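Kitchen Measures: read me first

G'day, and thanks for grabbing the folder. I'm Dae-han Shin, and these are my notes on measuring liquids at a table, along with the pictures and the little recipe sheets that go with them. I started the collection because I was sick of guessing. I'd make up a cordial, love it, then have no idea what I'd done when I wanted another bottle. So now I write everything down, and the folder has grown from one scrappy page into something other people have asked to borrow (hello, Fenitwood craft group!).

What's in it

notes.txt is the long one, all my ramblings on cups, spoons, syringes and jugs.
recipes.txt has the coloured water mixes, the cordials and the jelly.
pictures is a folder of table setups.
changes.txt is where I own up to mistakes.

The whole lot is plain text apart from the pictures, so you can open it on whatever old computer you've got in the shed.

What I mean by measuring

Nothing fancy. You've got a liquid in one thing, you want a certain amount of it in another thing, and you'd like to know how much went across. Most of the time I'm using coloured water, because it's cheap and you can see the level from the other side of the room. Red is my favourite by a mile. Blue is fine, yellow is hopeless (I've tried it in every light in the house and I still end up squinting at it), and green always looks a bit like something from the bottom of the pond.

I like to work on a white table. Coloured liquid shows up beautifully against it, and so do drips, so I can grab the cloth before anything sets in. Beetroot is the worst for that, if you're wondering. My sister has a lovely timber table and I'm not allowed near it with so much as a teaspoon of food colouring, fair enough too.

Clear plastic cups are what I reach for first. You get a good look at the level from the side, they don't mind being dropped, and a handle makes a big difference once there's a decent amount in there. I keep a spare empty one close to the full one so I'm not walking back to the cupboard with something sloshing about in my hand.

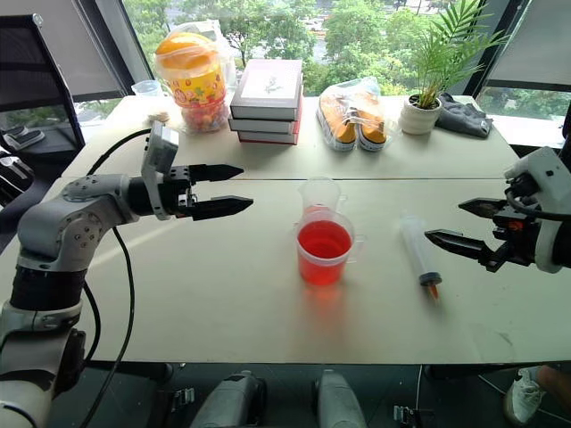
A syringe is the other thing I wouldn't be without. I know it looks a bit clinical on the same table as the lollies, but for tiny amounts it beats a spoon every time. You can draw up a bit of colour, add it slowly, stop when you like the shade and write the number down. Get one with a cap if you can, and put the cap somewhere you'll find it again! I've lost more caps than I've ever lost socks.

For the bigger amounts I go by the 500 mL mark and work down from there. The recipes are nearly all written for that much water, so if you want half, halve everything. There's one exception, the Plallitz cordial, which I've only ever made as a full batch. I don't trust it halved. It went cloudy on me in April and I've been wary ever since.

How I read a level

Put the cup down first. I see people holding it up to the window like a glass of wine, and their arm's going up and down and the liquid's tilting all over the place. Put it down, let it settle, then bend your knees and get your eye level with the top of the liquid. You'll notice it curves up a bit where it touches the side. Read the flat part in the middle. It feels silly crouching in your own kitchen but you get used to it (my knees are less keen than I am).

With a syringe, push the air out before you read anything. Point it up, give it a flick, ease the plunger in until the bubble's gone, then draw up to your line.

The recipe sheets

There are 19 of them at the moment. Each has a name, the amounts, what I used to measure with, and a line or two on how I'd do it next time. Some of those last lines are a bit grumpy. The Nastetti jelly in particular took me 7 goes and I still reckon the colour's off, but the flavour's a ripper so I've left it in. If you crack it, please tell me how.

Amounts are in millilitres the whole way through. I did have cups and tablespoons in the early sheets, and then I remembered that an Australian tablespoon isn't the same as everybody else's, so out they went.

Things I know are wrong or missing

The Donati syrup sheet says 70 mL of lemon juice, and I think that's too much, but it's what I wrote down on the day so it stays until I've made it again.

I haven't got anything sensible to say about thick stuff. Honey, treacle, golden syrup, they all cling to the cup and I never get out what I put in. Weigh them, I suppose.

Hot liquids aren't covered at all. My plastic cups aren't meant for it and I'd hate for anybody to melt theirs on my say-so.

Using it

Copy it, print it, scribble on it, hand it round your class or your kitchen. I'd like my name left on the notes, and if you fix a recipe, pop the new amount under the old one so we can both see what changed. I'm always happy to get a new sheet from someone else too, as long as you've made the thing yourself at least twice.

Last tidied up 9/22/19. The spelling in changes.txt is still dreadful.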